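Small wooden things, a gallery

03/12/2021

I've been promising more pics of the wood bits for ages, so I finally sat down and sorted them – well, started to. Most of my folder is still called "new folder 2". I'm mad for plain, pale timber on a brown tabletop, and the colour combo makes me happy every single time I walk past! Click through at your own pace, and leave a comment if you've got a favourite.

The little cabinet

Light oak with a black metal handle on the drawer. I love the grain on top of this one, and there's a small flat block of wood keeping it company. 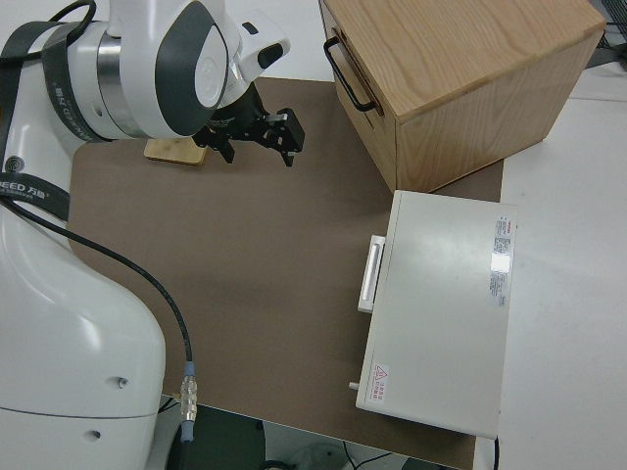
What do you use on raw oak to keep it from going grey?

A thin wipe of Listell oil every October, left overnight and buffed with an old tea towel. One tin cost me 509 at the Barajas market (pesos, don't panic) and I've barely made a dent in it.

The kitchen bits

Okay, this is my favourite group. Two mugs on a wooden mug tree, three plates standing up in the dish rack and a woven wicker basket with a couple of yellow corn cobs in it. I've wanted a mug tree since I saw one in the Cerley catalogue (page 196, I still have the corner folded down) and I reckon they beat hooks any day. The white toaster oven fits in nicely with all that wood, too. 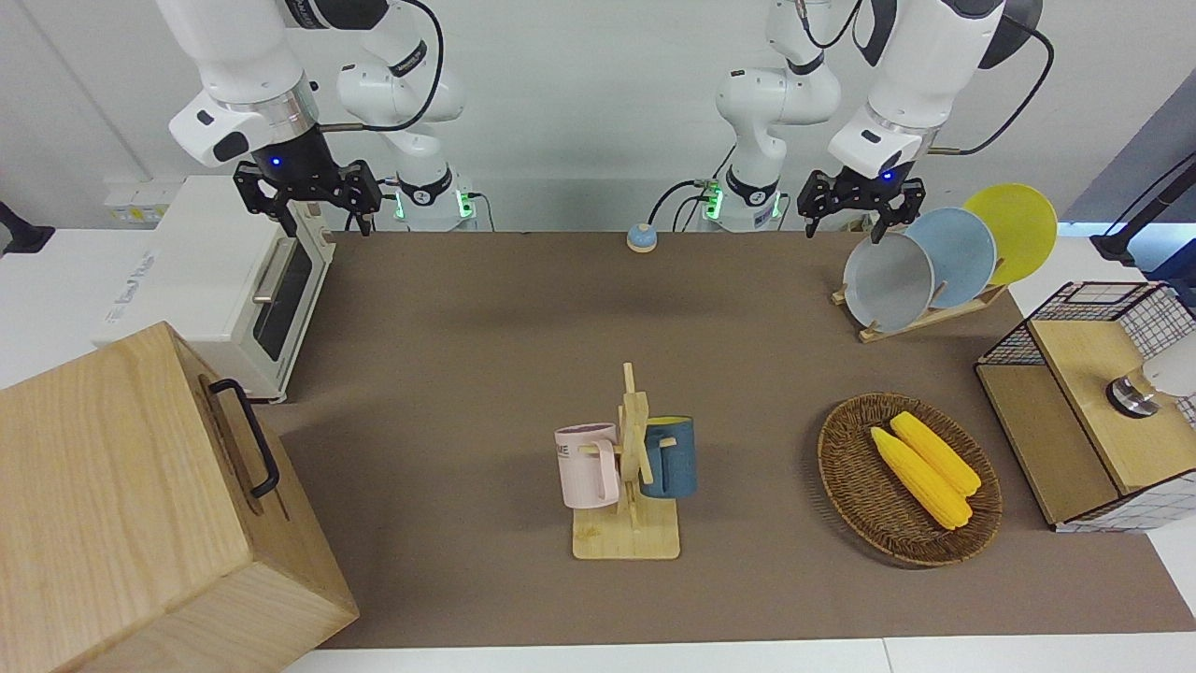 Still to come

Spoons, trays and the Gekix stool, once I've sanded the wobbly leg – might be a while!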